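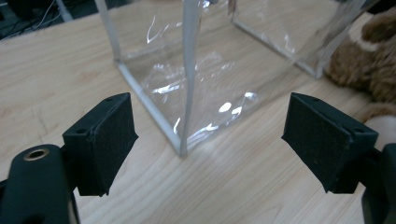

How to pack your liquids and small things for a flight with cabin luggage only

I fly between Imden and Stivholm several times in a year, always with one small bag. In the beginning I lost a sun cream and a good jar of honey at the security check. Now I have a fixed way of packing and I want to write it down for my colleagues, who ask me about it before every trip.

Step 1. Read the rules of both airports

Do this one week before the flight. The rules for the way home can be different from the rules for the way out, and the airline can have its own rule for the size of the bag. Write the sizes on a paper and measure your bag when it is full. A soft bag grows when you fill it.

Step 2. Put everything liquid on the table

Go to the bathroom and take out all you want to bring. Toothpaste counts as a liquid in most places. So do hair gel, mascara, lip gloss and soft cheese (my friend Giang Doãn learned this one with a very nice cheese). A solid soap does not count, and a solid shampoo also not.

Step 3. Make the amounts smaller

For a trip of four days I need 50 ml of shampoo, and usually I bring half of it home. Buy small empty bottles with a screw cap. The ones with a flip cap open by themselves under pressure. Leave a little air at the top, then press the bottle lightly when you close it. Write the content on a piece of tape. Hand cream and face cream look the same at six in the morning.

Step 4. Fill the clear pouch

Put the tall bottles in first, standing, and the flat tubes along the side. Do not fill it until it is hard – the staff must be able to see what is inside, and you must be able to close it again with cold hands. Check that your pouch is not bigger than the airport permits. Some pouches sold for travel are too big, also when the shop says something else.

Step 5. Pack the bag in the right order

Shoes go at the bottom, with socks inside them. Then trousers, rolled, and shirts, folded flat. Cables and charger go in a small cloth bag on the one side. The liquids go last, on top, so you can take them out with one hand while you hold your passport in the other.

Step 6. The way home

Keep a little free space for the things you buy. Jam, honey and sauces are liquids too, so send them by post or choose tea. From Stivholm I paid 11 euros for a small parcel in September, and it came after five days with nothing broken.

When you are home, wash the bottles with warm water and let them dry open for one night before you put them away.

Emil Eberhard, Oct 16, 2018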